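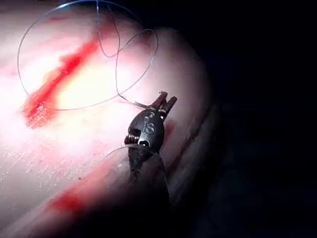 One reader of the last edition wrote in to ask whether a nomination can be reopened after the deadline has passed. It can, but only by an administrator, and only until judging starts. See step 6.

## 4.2 Setting up a bravery award round in Muselar

Before you begin, sign in with an administrator account and have the award rules on hand.

1. Open **Rounds** and select **New round**. Enter the award name as it should appear on the certificate.
2. Under **Eligibility**, check the services that may be nominated: police, fire, medic, dispatch, civilian.
3. Set the opening month and the closing time. The default closing time is 11 p.m.
4. Choose a form. The *Harano* form has 8 fields and suits most departments. The *Jendau* form adds witness statements.
5. Set the length limit for the incident summary. The default is 310 words.
6. To reopen a nomination, go to **Closed**, select the entry and click **Return to nominator**. The button is gray once judging has started.
7. Click **Publish**.

> **Note:** Nominators get a confirmation by email. If it doesn't arrive, check that port 1710 is open on the mail relay.

> **Caution:** Deleting a round also deletes its witness statements. Export them first with **Tools > Paju export**.

### Names on medals

Names are copied from the nomination exactly as typed. Check rank, middle initial and spelling with the nominee's department before sending the list to the engraver. Changes made after the list is sent do not update the engraver's copy.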